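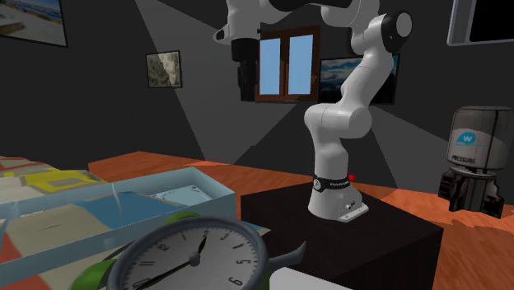 **Why do some old houses have damp walls?**

Water is getting into the wall, or getting stuck there, and it can't dry out fast enough. It might come down from a leaky roof, sideways from the rain, or up from the ground. Sometimes it comes from inside the house, out of kettles and baths and people breathing.

That sounds simple, and you will meet plenty of grown-ups who say it is. Be a bit careful of them. Four different troubles can make the same brown patch, and a person who names the cause from across the room is guessing.

## The story of the thirsty brick

Bricks look solid, but most of them are full of tiny holes. If you stand a dry brick in a tray of water, the water creeps upwards through the holes. You can see the same thing by dipping the corner of a paper towel in a glass of squash.

When this happens in a house wall it is called **rising damp**. Builders try to stop it with a layer near the bottom of the wall that water can't get through. Old walls had slate. Newer ones have plastic.

Rising damp is real. It also gets blamed for a lot of things it didn't do.

## A wall in Grestville

Kamrul Ekanayake mends old houses in Grestville. One April he went to see a terraced house in Codley Street, built 20 years before his great-grandmother was born. The family had been told they had rising damp. Somebody wanted to drill a row of holes along the wall and squirt in a special cream.

Kamrul went outside first. The flower bed had been piled up against the bricks, higher than the slate layer, so the wet soil was touching the wall above the part meant to keep water out. Then he looked up and found a split gutter, dripping down the same corner.

He dug the soil away and changed the gutter. Then everybody had to wait, and waiting is very dull. It took 167 days before the wall was dry enough to plaster.

Would the cream have helped? Perhaps a little. It wouldn't have mended the gutter.

## What about the beeping box?

Some people bring a small meter with two metal pins. They push the pins into the wall and it beeps. A loud beep is supposed to mean a wet wall.

The trouble is that most of these meters don't measure water. They measure how easily electricity gets from one pin to the other. Water helps it along, but so does salt, and old plaster can be very salty. Foil behind wallpaper will set it off too. So a beep means "look harder here". It doesn't mean "pay me".

## And special paint?

You may see a tin that says it *stops damp*. Paint can hide a stain, and some sorts hold water back for a while. But the water behind it still has to go somewhere, and often it pops out further along, or pushes the paint off in bubbles.

## Things to ask a grown-up

- Where is the water coming from, and how do you know?
- Did anyone look at the wall while it was raining?
- Is the patch high up, low down, or in a corner?
- Does the person saying what's wrong also sell the cure?

The last one is a bit cheeky. Ask it anyway -- politely. Plenty of honest builders sell cures, and the good ones won't mind showing you what they found.

## Words to know

**Gutter:** the channel along the edge of a roof that catches rain.

**Condensation:** water that appears when warm, steamy air meets something cold, like a bathroom window.

**Plaster:** the smooth layer on the inside of a wall.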